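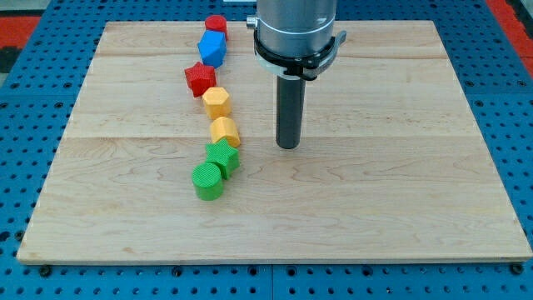 Small firms in Groltport wait longer for payment as credit terms tighten

GROLTPORT, August 17, 2026. Payment times between businesses in the Groltport region lengthened in the second quarter, and a larger share of small firms drew on short-term credit to cover the gap, according to the quarterly trade credit survey released by the research firm Hodus.

The survey covered 3,919 firms with fewer than 250 employees. The average invoice was settled seven days after its due date, the longest delay since the series took its present form. The share of firms reporting at least one invoice more than 60 days overdue rose to 20 percent, with the increase concentrated in wholesale trade, freight services and building supply.

Late payment has a direct effect on borrowing because small firms hold little cash relative to their monthly costs. Wages, rent and payroll taxes fall due on fixed dates, while receipts depend on the customer. Firms that reported longer delays were more likely to have used an overdraft, a credit line or invoice financing during the quarter. The survey does not establish whether the delays caused the borrowing, and Hodus notes that both may reflect weaker sales further up the supply chain.

Retail and food service were little changed. Most of their sales are settled at the counter, and they appear in the data mainly as buyers. Restaurants did report that suppliers had shortened terms from 30 days to 14, in some cases asking for payment on delivery for new accounts.

Conditions in neighboring Drullerero were slightly easier. Average payment times there rose as well, but from a lower base, and the use of overdrafts was flat. Hodus attributes part of the difference to the mix of employers. Drullerero has a larger public sector, which is bound by statutory payment deadlines, while Groltport depends more on shipping and on contractors that are paid in stages.

Lenders have responded unevenly. Güneş, the largest provider of invoice financing in the region, raised its fee on new contracts at the start of August and now advances a smaller portion of each invoice before the customer pays. Existing contracts keep their terms until renewal. In a notice to clients, the company cited higher funding costs and slower collections in freight. It did not change its limits for firms whose main customers are public bodies.

Banks in the region left their standard overdraft rates unchanged over the same period, but 137 firms in the survey said that an application for a new or larger credit line had been refused. Firms were asked about refusals for the first time this quarter, so no comparison with earlier periods is possible. The most common reason given to applicants was a lack of security, followed by a short trading history.

The outlook component of the survey weakened. More firms expect payment times to lengthen in the third quarter than expect them to shorten, and the balance was negative in every sector except agriculture, where harvest receipts normally improve cash positions at this time of year. Planned spending on equipment was lower than in the previous survey. Hiring intentions held steady, although a growing number of firms said that they would fill openings with part-time or temporary staff.

Price pressures were mixed. Input costs rose more slowly than in the first quarter, helped by lower fuel prices, but a majority of firms in building supply said they had added or planned to add a late payment charge to their standard terms. Few expected to enforce it against large customers. Firms that depend on a single buyer for more than half of their sales were the least likely to charge interest on overdue invoices, even where the contract allows it.

The results are broadly in line with other recent indicators for the region. Business bankruptcies have edged up in recent months without a sharp break in trend, and new business registrations remain close to their level of a year earlier. Port traffic, often used as a guide to local demand, was flat over the quarter after seasonal adjustment.

Results are weighted by sector and by number of employees. Sole proprietors without staff are excluded, as are financial firms. The payment delay is calculated from the due date stated on the invoice and therefore does not capture agreements to extend terms in advance. Figures for the first quarter were revised slightly to include responses received after the earlier deadline. Sector tables for Groltport and Drullerero are published with the main release, and data for the third quarter will follow once fieldwork is complete.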